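Zitska - Célula de bancada de dois braços para laboratório

Produtos > Manuseio de líquidos > Demonstração

A célula Zitska automatiza tarefas de bancada com vidraria comum, sem troca do mobiliário existente. A demonstração presencial ocorre na unidade de Jisasthorpe, em sessões de 2 horas, com no máximo 9 visitantes.

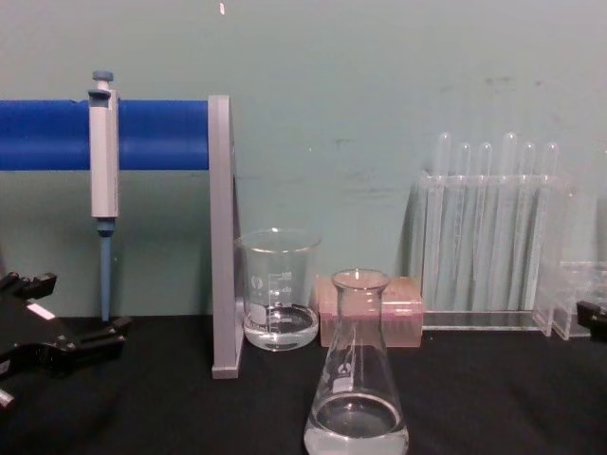 Bancada de demonstração: micropipeta no suporte, béquer, Erlenmeyer e tubos de ensaio.

Na primeira parte, Nayara Lopes apresenta a sequência de comandos e os limites de força das garras. Perguntas sobre integração com o software Dradora ficam para o final.

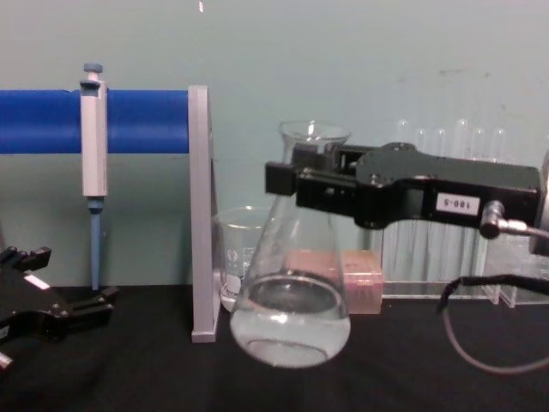 O transporte de frascos com líquido é o item mais solicitado pelos visitantes. A rotina usa um só braço e limita a aceleração lateral. A garra direita segura o Erlenmeyer junto ao gargalo, com a base pouco acima do tampo - a esquerda permanece aberta e sem carga. O visitante pode pedir a repetição da rotina com outra velocidade.

Próximas sessões: março, às 9 h. Inscrições com Ademir Figueiredo, ramal 102. Visitas técnicas para grupos da Huenchumán são agendadas à parte.

Item relacionado: kit de dedos para garra, 3 tamanhos.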